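Search this notebook
Enter keywords
Home | Entries | Materials | Test rigs | Contacts
Print this entry | E-mail this entry

December. Abrasion and pilling, upholstery cloth, lot 215

Started 8.40. Six specimens cut from the Gakstead roll, none closer than 100 mm to the selvedge. Left face up on the rack overnight to settle at room humidity. Two cut slightly off grain; marked with a corner notch and kept in the set, to be read separately.

Rig 2 had drifted. The counter read 1,287 at switch-on and should have been zeroed after Vilja's last run. Reset, ran empty, reset again. Felt pads replaced on all heads. The old ones were glazed on one side, so the loading was probably uneven for the previous lot as well. Vilja to check whether those readings need repeating.

First inspection after the short cycle: light fuzzing on all specimens, no broken ends. The notched pair show more fuzz along the weft. Graded by eye under the side lamp, then again by Jarmo Ahonen without sight of my figures. We differed by half a grade on one specimen and took the lower.
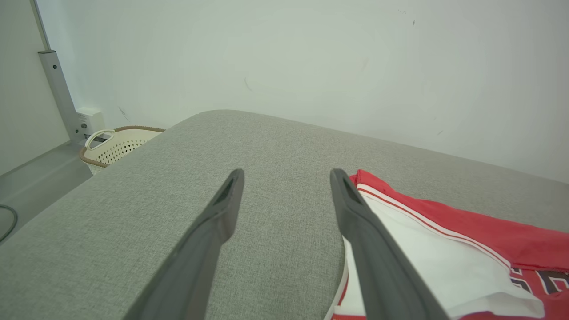 Reading time: 2 min

Pale heathered cloths remain awkward to grade. The mix of shades hides small pills until the lamp is nearly level with the surface, and then ordinary yarn slubs begin to look like pills too. Tried the Arker card set against the older Lisivon one. Arker has the better steps at the top end. Lisivon is still clearer in the middle, where most of our results fall. Will use Arker for this lot and note the card on each sheet.

Second inspection, 14.20. Fuzz has started to gather into pills on four of the six. None has come away. Specimen 5 has a pulled thread near the clamp ring, which I put down to clamping. Excluded from the mean, kept in the envelope.

To do:
- longer cycle on the remaining five, same pads
- Hakala to confirm whether the backing was applied before or after finishing
- weigh the specimens before the next run (missed this time)
- new bulb for the side lamp, the present one flickers

Vilja Vainio has the rig from 16.00. Counter left at zero.

Previous entry | Next entry | Back to list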